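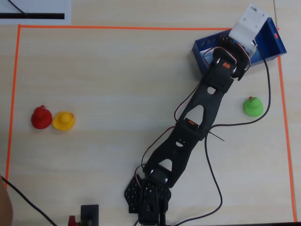 I've been putting together the shorts block for the Jindis Film Weekend for a few years now, and every single year I get stuck on the running order, so I'm finally bringing it to all of you kind people. We have 13 shorts this time, which is more than we have ever had, and they all have to play in one evening at the Tapia because that's the only evening the theater can give us. My trouble is that a couple of them really belong together and the rest don't seem to want to sit next to anything. It's a lot like those rubber ducks, with the red one and the yellow one tucked in almost touching and the green one way over on the other side, and all of them still have to live inside the same orange tape. My tape is the length of the evening! I have two family comedies that play beautifully back to back, and then I have Wustus, a slow, quiet, gorgeous 20-minute film about a ferry pilot in his last week of work, and I can't figure out where on earth to put it. Opening? Right before the break? Dead last? I've moved it so many times that I've stopped trusting my own judgment, and my husband has asked me very sweetly to please stop reading him the list at dinner.

Posted by marquee_moth, March 25, 2024
6 likes · Share

Oh, I love this question, welcome to my favorite headache. I'd put the long quiet one right before the break, every time. People go out into the lobby with it still in their heads and they talk about it over their popcorn, and the filmmaker (if you've got one in the building) gets to stand there and hear all of it. I did this in Jovham with a film about a beekeeper that I was sure would empty the room, and folks were late coming back in because they were still chatting. The one thing I'd warn you about is what goes in front of it. Don't put a comedy with a big noisy finish there, or the audience will sit through the first couple of minutes waiting for a joke.

Posted by reel_patience
11 likes · Share

I'm going to disagree with reel_patience, with affection, as usual. Before the break is where people are hungry and need the restroom. A 20-minute slow film in that spot is asking a lot of anybody, and I say that as a person who makes slow films. I've had mine put there and I could hear the coats rustling. Play it second! Open with something short and friendly so the latecomers can find their seats, and then give them the quiet one while they're fresh and still feeling generous.

Posted by slowpan_sal
9 likes · Share

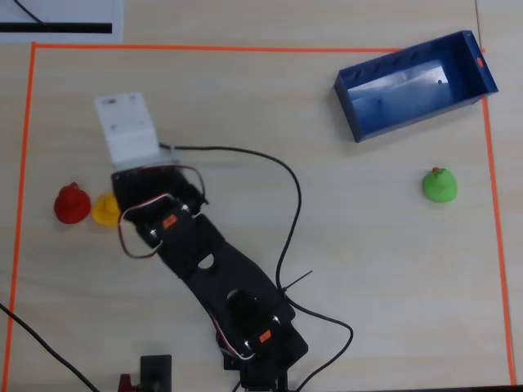
Sal, I had never even considered second, and now of course I can't stop thinking about it. My worry is that whatever comes third is going to feel like a cartoon barging into a church. I should have mentioned that we take no submission fees at all, so the whole evening gets paid for by a little crowdfunding campaign. We asked for $2,000 and we got there with a day to spare, bless everybody who shared the link. One of the rewards was a note saying who the screening was dedicated to, and Wustus is the film that most of the backers wrote to me about, so I do feel I owe it a good spot. It would break my heart to bury it.

Posted by marquee_moth
4 likes · Share

Congratulations on the campaign! That's no small thing for a shorts night. I have a slightly grumpy question, though. Do you need to play all 13? I know, I know, you've told the filmmakers yes already and you can't go back on that. But for next year I would think hard about it. I've sat through plenty of evenings where the last three films might as well have been screened in a closet for all the attention we had left to give them, and those directors drove in from out of state with their parents in the back seat. A shorter list is kinder, even though the emails you have to write are horrible.

Posted by balcony_left
7 likes · Share

I see where balcony_left is coming from, but I can't agree. My very first film played second to last on a long, long program, in front of some sleepy people and one wide awake baby, and I'd take that over a polite no any day of the week. I still have the paper program in my desk. Please keep the big messy lineups going, somebody has to!

Posted by hollyhock_films
14 likes · Share

Fair enough, and now I feel like a heel about the baby.

Posted by balcony_left
5 likes · Share

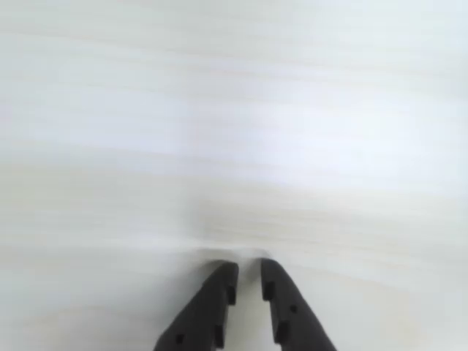
A practical thought, if it helps. Leave a bit of black between films, and leave more of it after the heavy ones. Most of us butt the files right up against each other to save time, and the credits of one film are barely gone before somebody is shouting in a kitchen in the next. I give four seconds as a rule and I'll go up to 13 after something like your ferry film. It sounds like an eternity when you're testing it alone at home, and in a full room it goes by like a breath. It takes care of most of your cartoon-in-church problem too, and then you can follow Sal's advice with a clear conscience. Also, do watch your sound levels. Every filmmaker mixes to a different loudness, and a quiet film that comes after a loud one will seem broken to the back row.

Posted by Zübeyde Dönmez
18 likes · Share

Zübeyde, I could hug you. I had two seconds between everything and it never crossed my mind that I was allowed to change it from one film to the next. I stayed up far too late last night trying it both ways – second with the long black after it, and then right before the break the way reel_patience likes – and I'm leaning toward second. I'd put the little animated one about the lighthouse after it, because it starts with wind and water and no talking.

Posted by marquee_moth
8 likes · Share

Wind and water after a ferry film is lovely. I still think you're wrong and that the lobby would have been wonderful, but I'll forgive you if you save me an aisle seat. Is the Tapia still doing the real butter?

Posted by reel_patience
6 likes · Share

They are, but you have to ask for it. Come say hi, I'll be the one by the door with the clipboard.

Posted by marquee_moth
3 likes · Share

11 replies

Search this board
Enter keywords
Go

Recent threads
Outdoor screenings in July: how late is dark enough?
Do you send backers a link or a disc?
Q&A moderators who won't stop talking
Looking for a used projector near Jovham
Posters for a shorts night, matte or glossy?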